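Ticket: Label printer prints everything two times after update
Product: Illeveo Stock, desktop client
Status: Solved
Opened: 21 Oct 2020
Customer site: Vudport warehouse, spare parts department

Description of the problem

Hello. We use Illeveo Stock for the bin labels in our spare parts department. After the last update of the client, every label job comes out two times. If I send one label, I receive two. If I send a batch of 40, the printer makes the whole batch and then starts again from the first one. The quantity field in the print window says 1. I checked this on two computers and the result is the same.

It is a serious matter for us, as each bin must have one label with its own serial number. When there are two labels with the same serial, the scanner accepts both and the stock is booked in the wrong place. We already have 136 bins to check by hand.

The printer is an Erkex desktop model, connected by network cable. The labels are the standard roll, 2,000 pieces. The driver was not changed by us.

First reply from support

Thank you for the report. Please try the following and write the result for each step:

1. Print the test page from the printer menu, without the computer.
2. Print a text file from Notepad to the same printer.
3. In Illeveo Stock, open Settings, Output, Templates, and tell us the name of the template in use.
4. Send us the file output.log from the client folder.

Answer from customer

Step 1: one test page, correct.
Step 2: one page, correct.
Step 3: the template is called VUD_BIN_SMALL. It was made for us by Vestergaard when they installed the system. I do not have the rights to open it, only to choose it.
Step 4: the log is attached. I am not a specialist, but I can see that line 297 and the line after it are the same, with the same job number.

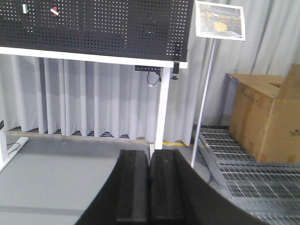
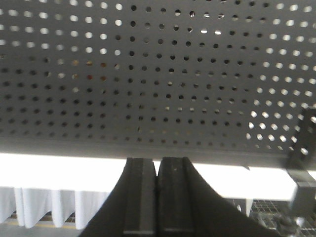 Attachments 1 and 2: perforated panels, spare parts department.

I tried also to switch off the printer for ten minutes and to delete the waiting jobs. It made no difference. One of my colleagues proposed to set the quantity to 0, but the program does not permit it.

Second reply from support

Thank you, the log is very useful. The client sends the job one time, but the output service writes it to the queue two times. We suspect that the printer is registered twice in the service, once by its old name and once by its new name, both with the same network address. Please open Settings, Output, Devices, and set the filter to "All", not "Active". Then tell us what you see.

Answer from customer

You are right. With the filter on "Active" I see one printer. With the filter on "All" I see two lines, ERKEX-PARTS and ERKEX-PARTS-OLD. The address is the same for both. The old one is gray, but in the column "Receives jobs" it has the value Yes. May I delete it, or will I lose the template?

Third reply from support

Please do not delete it yet. The template is connected to the old name, so it would be removed together with the device. Do it in this order:

1. Select ERKEX-PARTS-OLD and press Export template.
2. Select ERKEX-PARTS and press Import template.
3. Set "Receives jobs" to No for the old device.
4. Restart the output service.
5. Print one label, and then a batch of three.

If the result is good, you can delete the old device.

Answer from customer

Steps 1 and 2 were without problem. In step 3 the program asked me for the administrator password, which is kept by our IT office, so I had to wait until after lunch. After the restart of the service I printed one label and received one label. Then I printed three and received three. The serial numbers are in the correct order.

One small remark: after the import, the text on the label was 2 mm too far to the left, and the first digit of the serial was on the edge. I corrected it in the printer menu under Offset. Perhaps you can add this to your instructions.

I have not deleted the old device. I would prefer to leave it for a week and look at the log each morning.

Closing note from support

Cause: during the update, devices marked as inactive were set again to receive jobs. Only sites where a printer was renamed are affected. A correction is planned for the November release. The remark about the offset was added to the help article. Customer agreed to close the ticket and will open it again if double labels return.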